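Utix Grasp Planner 2

Halonen > Software > Planning and perception > Utix

Picks small metal parts off a flat surface, no fixtures, no trays. Runs on your own PC next to the arm. Price per arm, not per seat.

In stock (download, licence key by email)
Order code 1496

What it does

Takes depth and colour from a wrist sensor, finds the parts, scores the grasps, hands a path to your controller. That's the whole job. Version 2 is a rewrite of the scoring side, done mostly by Noémie Tanguy and Rajitha Bhuiyan over the winter, and it's a good deal better on shiny stuff. Gears, washers, turned pins, small brackets. The old version wanted matt parts and would sulk at anything polished.

New in 2

Glare masking. Bright spots on metal get marked as unknown, no more ghost edges.
Cable envelope. You draw a rough volume round the wrist loom and the planner keeps it out of the way on every approach. Slack loops included, so draw them generous.
Occlusion hold. If the tool is blocking a part the planner keeps the last good pose and says how old it is. You set the limit.
Stacked parts. Small thing lying on a flat thing, e.g. a gear on a disc. Treats them as seperate layers and picks the top one first.
Replay. Every pick saved with its sensor data, step through it afterwards at the desk.

Surfaces

Dark felt or rubber matting gives the cleanest depth. Bare white benches do work but turn the exposure down first, see the setup guide page 40. Glass no. Mirror polish no.

What you need

Six-axis arm with a position interface, 253 Hz or faster
Wrist mounted depth sensor, calibrated
Linux PC, decent graphics card
A gripper profile (we ship nine, or make your own in the editor)

Drivers for the Fletine and Clakberg controllers are in the box. Anything else goes through the generic socket driver, bit slower, fine for sorting work. Ask before you buy if your controller is older, Onni Kauppinen keeps the list and it changes.

Setup

Install, run the calibration wizard, teach the four corners of the work area. Then the cable envelope. Please dont skip it. Most of the support calls we had in March were loops catching on something the planner didn't know about, and every one was on a cell with the default envelope still in.

Part models: load a CAD file or scan one. Gears with fine teeth do better from CAD. For scans put the part on the dark mat, turn it a few times, leave the lights alone while it runs.

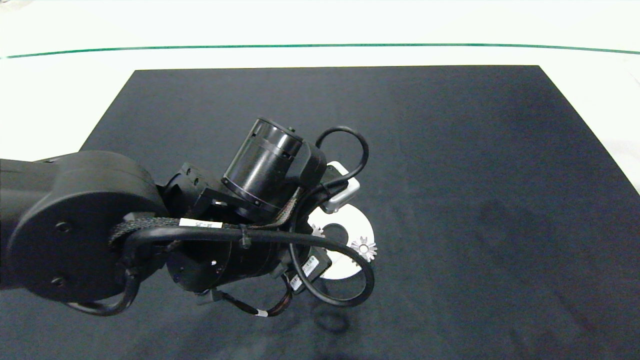

Wrist over the mat, small gears and a white disc underneath. Cable loops like these go inside the envelope.

Licence

One licence, one arm. Moves between PCs, but release it on the old one first. Updates for the life of version 2, no yearly fee. Simulation only licence is free, same planner, no live output.

Not included

Arm, sensor, mat, PC, gripper. Safety assesment of your cell is yours to do, the planner is not a safety device and doesn't replace one.

Common questions

Does it work without a wrist sensor?
Fixed overhead is supported, but no occlusion hold in that mode.

Can I upgrade from version 1?
Yes, half price. Part models carry over, grasp scores don't, so let it relearn overnight.

Can I write my own scoring?
Yes, Python hook, samples in the install folder. Toivo Honkanen's notes on weighting are in there too, read those first.

Trial
Full trial key on request, all features. Write to Arne Brinkmann at the Halonen sales desk with the arm model and controller version. Replies same day if it's in before 3 pm.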